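Okay friends, a few of you asked me to write down how the security deposit thing went with my old place on Boychuk Street, so I'm going to do it in pieces while my coffee is still hot. Bear with me, I do ramble.

---

2/ Background first. I rented there for years, and when I moved in I paid a deposit of $2,000. I kept the receipt in a shoebox with my birth certificate and every warranty card I've ever owned (you never know!). The building was sold partway through my lease to a company called Hullanier, and that's where things got muddy.

---

3/ When I moved out, Hullanier told me they had no record of my deposit. They were very polite about it. They said I should ask the old owner, and the old owner said I should ask Hullanier, and so we went around like that for a good while.

---

4/ What I learned at the tenant clinic - and please check your own state, because the rules are all over the place - is that where I live the deposit follows the building. The new owner takes it on with everything else, the roof and the boiler and me.

---

5/ The woman who helped me there was Adaeze Ogunleye and I could have hugged her. She had me write one letter, a single page, with my move-out date, my new address, the amount, and a copy of the receipt. No speeches. I had written three pages of speeches. She let me read her the best parts and then we threw them away.

---

6/ I sent it certified mail on a Thursday and kept the green card when it came back. If you do only one thing from this whole thread, keep the green card.

---

7/ They answered 16 days later with a check for $604 and a list of deductions. Carpet, paint, "general cleaning." That carpet was older than my nephew, and he drives.

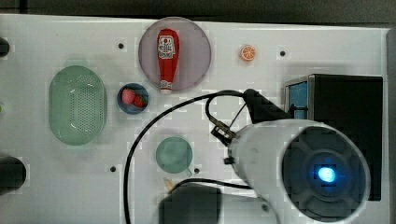
---

8/ So I wrote back, one page again, and asked for receipts for every item, along with a line saying I was ready to file in small claims. My move-in photos went in the envelope too. I'm so glad I took them, even the blurry ones of the closet.

---

9/ The rest of the money came before I ever had to file. I paid off the movers and bought myself a decent lamp.

---

10/ The clinic runs out of the Gratura branch library, back room, evenings at 6. It's free and you don't need an appointment, but bring your lease if you can find it. And if you're renting from Hullanier too, my messages are open - I still have both letters saved and I'm happy to share them.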